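4.2 Recording and coding of garments

Households in Flakby, Jesteo and Bilyk kept wardrobe diaries for 12 months. Each household listed the clothing owned by its members at the start of the study and then noted every item that entered or left the home. An item counted as entering when it was bought, received as a gift, handed down or made. It counted as leaving when it was sold, given away, thrown out or cut up for another use. Items lent to someone outside the household stayed on the list unless the household reported that it no longer expected them back.

The diaries were transcribed into Datent, the project database, which held 3718 garment records after duplicates were removed. Most duplicates came from shared clothing. Sisters in the same home often listed the same sweater, and rain jackets kept by the door were sometimes entered by every adult. Where two entries matched on type, color and year of acquisition, we contacted the household before merging them. If we got no reply, both entries were kept.

Socks, underwear and hosiery were left out. Pilot households had found these items tedious to list and tended to guess at them, and the guesses made the totals for the rest of the wardrobe harder to compare. Uniforms owned by an employer were also left out, but work clothing bought by the wearer was kept. School uniforms were kept in all cases.

Participants described garments in their own words. We did not supply a fixed list of types, as earlier wardrobe studies have done, and the descriptions varied a good deal in length. Some diaries used a single word for each item, while others gave the store, the fabric and the occasion for which the piece had been bought. Two coders assigned each record to a garment type, working separately on the first 1000 records and then meeting to settle differences. The remaining records were divided between them. Questions that came up in the second stage were written in a shared log and resolved at the end of each month.

The most frequent disagreement in the first stage concerned the boundary between shirts and light jackets. Overshirts were reported under both names, sometimes within one diary. We coded them as shirts when the participant wore them next to the skin or over an undershirt, and as jackets when they were reported as a layer for outdoor use. Cardigans caused fewer problems and were grouped with sweaters throughout.

Storage was recorded separately from type. Participants said where each item was usually kept, and whether it had been moved to a different place when the seasons changed. In Bilyk, where many homes have an unheated attic, winter clothing was often packed away by May, and several diaries show gaps over the summer as a result. These items were treated as owned but not in active use. The diaries from Flakby and Jesteo show less seasonal movement, so comparisons of active use among the 3 towns are limited to the colder months.

Repairs were coded from the free-text notes. We separated repairs that restored a garment to its earlier condition, such as a replaced button, from changes that altered its size or shape. Hemming was treated as a repair if it closed a torn edge and as an alteration if it shortened the garment. A small group of notes could not be placed in either category and appears as "unclear" in the tables.

Trousers needed a further rule. Participants used "jeans" for almost anything made of denim, whatever the cut, and "sweatpants" or "lounge pants" for almost anything with elastic at the waist. The two groups were expected to differ in how long items were kept, so the overlap between them mattered. We decided to code fabric and closure as separate fields and to drop the everyday names from the analysis. A pair such as the one in Figure 3, in blue denim but with a gathered elastic waistband, was therefore entered as denim in the first field and elastic in the second, whichever name the diary used. Where a diary did not mention the waist at all, the closure field was left blank, and those records are excluded from the closure comparisons in Section 5.

Figure 3. Blue denim trousers with a gathered elastic waistband. 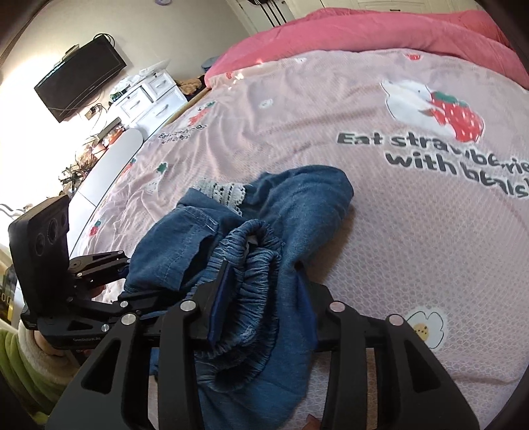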